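The Letter for Number 4

1. The stairs

Annick Baudry was living in the house of the Maillard family for two years before she learned that the house had another door. It was behind the coal room, small and painted the same gray as the wall. Josiane Maillard, who owned the house, used it only in January, when the snow closed the front steps.

"You never asked," said Josiane.

Annick worked at the post office. She sorted the letters which had a wrong address, and she was good at it. In the evening she told Josiane about them: a letter for a horse, a letter with only a first name and a drawing of a bridge. Josiane listened and peeled potatoes, and sometimes she guessed the street faster than the post office did.

One evening Annick brought a letter home. This was forbidden and she knew it. On the envelope was written: Thierry Masson, number 4, the gray door.

Josiane put down the knife. She dried her hands for a long time.

"He rented your room," she said. "Before you. He loved a woman who did not like flowers, and every week he bought her one rose. I told him, buy her cheese. But he was young."

"And the woman?"

"She went to the coast. He waited one winter, then he went too – to the other coast, I think." 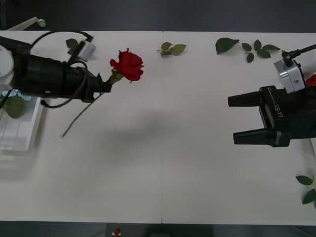 2. The envelope

They did not open it that night. The letter stayed on the shelf between the salt and the radio, and both women looked at it when they believed the other was not looking.

In the morning Annick put it in her coat. She walked past the bakery and past the post office, and she took the bus number 745 up to the hill, where old Omolara Ezeani had a shop for repairing clocks. Omolara had known everybody's business for forty years and she kept a book of addresses, in pencil.

"Masson," she said, and turned the pages. "Masson, Masson. He wrote me for a spring once. You have a pen?"

Annick wrote the new address under the old one. Her hand was not very steady. Then she asked if she could buy a stamp.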